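Molteck's hand tools and the long road to folded shirts

A demo is easy to like. A robot picks up a shirt, folds it, sets it down, and the clip is over before you think to ask how many tries it took. So when Molteck put out its spring update in May, we skipped the clip and went to the part on training.

The company has mostly given up on steering its arms by remote control. Its operators found it slow and tiring, and cloth made it worse. Now people do the chore themselves with a gripper held in the hand, and the motion is saved for the robot to copy later. Molteck says it has 1,339 of these runs on clothing, taken in 12 homes, and wants 2,000 before it trains again.

We have doubts. Twelve homes is a small number, however many runs you squeeze out of each one. A person also brings two eyes, a lifetime of laundry and a wrist that bends any way it likes. Some of that gets into the recording and a lot of it doesn't. Lindqvist, which still works by remote control, makes the point that its operators can only do what the arm can do. That's a fair point, even coming from a rival with arms to sell.

Dark clothing on a patterned quilt, held in the yellow fingers:
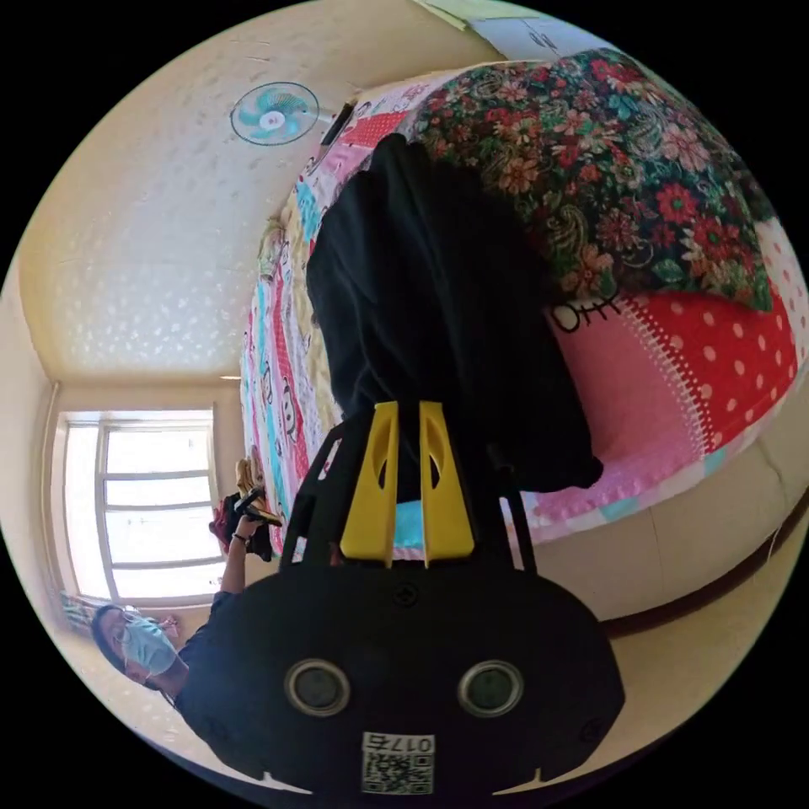
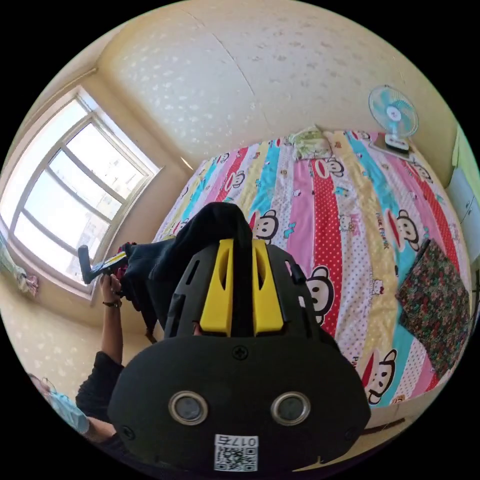

What we'd like to see is the failure count. Molteck's update says 143 runs were thrown out and leaves it there. Were those dropped garments, bad tracking, or folds that came out ugly? If every clumsy moment gets cut, the robot never learns how to recover from one, and recovering is most of what you do with a shirt.

Trika asked for the same numbers last year and is still waiting. We have written to Molteck too and will print whatever comes back. Until then, treat any talk of a home laundry robot by next year as sales talk.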